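Ticket: live timing feed drops sector 2 during practice
Opened by: Garnet Pelletier, Danladi circuit
Assigned to: Dong-hyun Oh
Status: pending retest

Sector 2 times go blank for up to 13 seconds when more than eight cars are on track. Sectors 1 and 3 unaffected.

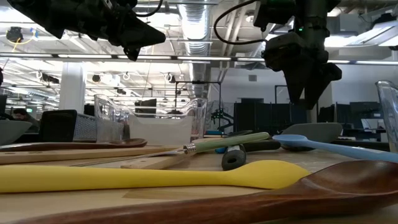
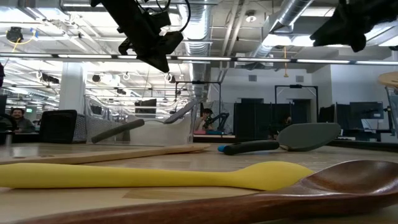

Attachments 1 and 2: utensils on the tabletop.

May 14, 2025 – Decoder log shows duplicate transponder IDs on cars 8 and 24. Reassigned car 24. Dropouts shorter but still present.

Update – Loop cable at the Werkano corner reads low. Ognjen Kos to swap the connector before the next test session.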